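Home Courses Student Work Project Reports Contact

Lorko: making a small game about a ferry and the people who miss it

Project report by Thanakorn Klinhom, second year, Game Design, Jokcombe College
Supervisor: Ekkachai Chuensuk

14 shares 3 comments

Where the idea came from

I grew up taking a ferry to school, and if you have ever done that you will know that most of the interest lies in the waiting. People tell you things on a quay that they would never tell you in a kitchen. When we were asked in February to propose a game that one student could finish in a single term, I wrote down the word "quay" and then spent a very pleasant weekend drawing benches.

Lorko is the name of the ferry in the game, and it became the name of the game because I never found a better one. You play Min, who sells tickets from a hut in the village of Desulcombe. The boat leaves whether or not everybody is aboard. Your job is to decide how long to keep each passenger talking at the window, and so who catches the boat and who is left behind until the next one. There is no score, and you can't lose. I wanted a player to feel a bit guilty and a bit curious, and to start again to see what would have happened if they had let the old man with the bicycle go through first.

How it plays

One run lasts 15 minutes, which is the time between two sailings. There are six passengers, and each has a story that only comes out if you keep them at the window long enough. The clock on the wall of the hut runs the whole time. You can't stop it, although you can turn your chair round so that you can't see it, and several of my testers did exactly that — I was delighted, as I had only put the chair in for decoration.

The controls are as simple as I could make them. You can talk, hand over a ticket, or look out of the window. In my first version there was also a till, with coins to sort and change to give, and I was very proud of it. Ekkachai played it for one run and asked me, very kindly, which game I was making. I kept the till for another fortnight out of stubbornness and then took it out. The sound of the drawer is still in there if you listen when a ticket is sold.

Writing the passengers

I had thought the writing would be the easy part, having filled notebooks since I was small, and it was by some distance the hardest. Talk in a game gets read over and over, and a line that is charming once can be quite unbearable by the fourth run. I ended up with 40 short conversations, and for every one I kept there is another sitting in a folder that I can't bring myself to delete.

What helped most was reading everything aloud. My housemates were very patient about this. If I ran out of breath before the end of a line, I cut it in half, and if I felt silly saying it, I asked myself whether the passenger would feel silly too. The nurse's lines hardly changed after that. The schoolgirl's changed completely, as she had been talking like somebody of fifty.

I also learned to let people be dull now and then. One passenger talks mostly about parking in Jokcombe. He gets more interesting near the end of his time at the window, and I think he only works if you have sat through the parking first.

Drawing and sound

All the backgrounds are painted in gouache on paper, scanned, and cut into layers so that the sea can move behind the railings. This was slow, and I would do it again tomorrow. The passengers are drawn straight on the computer, and for a long while they looked as though they had wandered in from another game altogether. Putting the same paper texture over everything brought them closer together, though I can still see the join round the dog's ears.

The gulls are real and were recorded from my aunt's back step. The ferry's horn is me blowing across a bottle, slowed down a great deal.

Testing

I held 2 test sessions, one halfway through and one near the end of term. In the first, most people had no idea that the boat would leave without the passengers, and they chatted happily until the quay was empty and then looked round at me. I added a bell five minutes before sailing and a line from Min about the tide, and in the second session everybody understood.

The comment I have thought about most came from a tester who said she wanted to go on the ferry herself. You can't, of course — Min has never been across, and that is rather the point of her — but I did add a view of the far shore at dusk if you stay in the hut after the last conversation.

What I would change

The middle of the run sags. Two of the passengers arrive too close together, and one always gets neglected, usually the nurse, who deserves better. I would also build the saving properly at the start. Mine was added in the last week and it forgets which way the chair is facing.

I should like to carry on with Lorko over the summer and give it a winter version, with fewer boats and worse weather. Ekkachai has said he will play it if the till stays out. 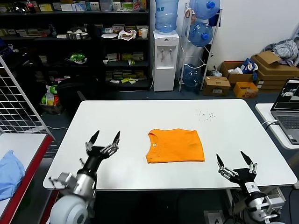 Orange T-shirt, folded, on a white table.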